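# Socken aufhängen — Datensammlung für Pallent

Pallent ist unser Lernsystem für Handgriffe mit zwei Armen. Bevor es selbst greifen darf, braucht es Beispiele, und zwar viele. Geplant sind 1500 Durchläufe der Aufgabe »Socken an den Klammerhänger«, davon liegen 700 in der Ablage. Die Bilder auf dieser Seite stammen von der Sammelstation in Closten.

Als gültig zählt ein Durchlauf, wenn die Socke am Ende in der Klammer hängt und keiner der Arme den Stab berührt hat. Abgebrochene Versuche behalten wir ebenfalls, sie bekommen aber ein eigenes Kennzeichen und gehen nicht ins erste Training.

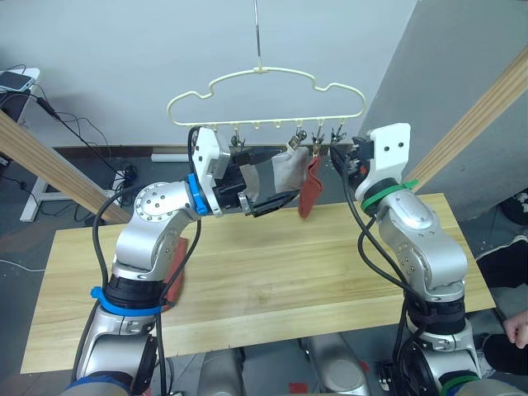 *Graues Tuch im linken Greifer, rechts daneben eine rotorange Socke an der Klammer.*

Weicher Stoff ist der Grund, warum die Aufgabe so viele Beispiele verlangt. Eine Socke fällt nach jedem Griff anders, und der Hänger schwingt, sobald man ihn anstößt. Feste Bahnen helfen da wenig. Wir wechseln deshalb die Farben und die Lage auf dem Tisch und legen auch Paare getrennt ab. 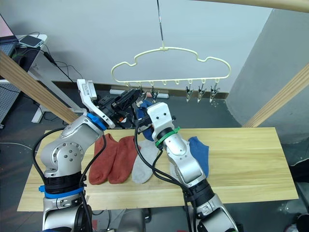
*Der rechte Greifer hebt eine dunkelblaue Socke zum Hänger, vier weitere liegen auf dem Tisch.*

Nach 15 Durchläufen wird die Aufnahme angehalten und die Zuordnung der Zeitstempel geprüft. Passen Gelenkdaten und Kamerabilder nicht zusammen, fällt der ganze Block weg. Im September kam das bisher zweimal vor, beide Male nach einem Neustart des Aufnahmerechners.

Die Beschriftung läuft im Werkzeug Arport. Jeder Durchlauf wird in Abschnitte geteilt: greifen, anheben, an die Klammer führen, loslassen. Schwierig ist vor allem die Grenze zwischen den letzten beiden, dort weichen die Beschriftungen am stärksten voneinander ab. Für strittige Stellen gilt der Zeitpunkt, an dem sich die Finger zu öffnen beginnen.

Am Hänger selbst sieht man den Stand eines Durchlaufs recht gut — hier mit Socken in mehreren Farben.

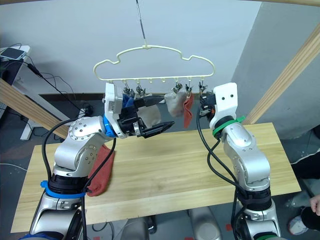 Magyar: Behaltet ihr bei den abgebrochenen Versuchen auch die Korrekturen danach? Bei uns hat das Nachgreifen mehr gebracht als zusätzliche saubere Durchläufe. Wir haben es als eigenen Abschnitt beschriftet und erst im zweiten Training dazugenommen.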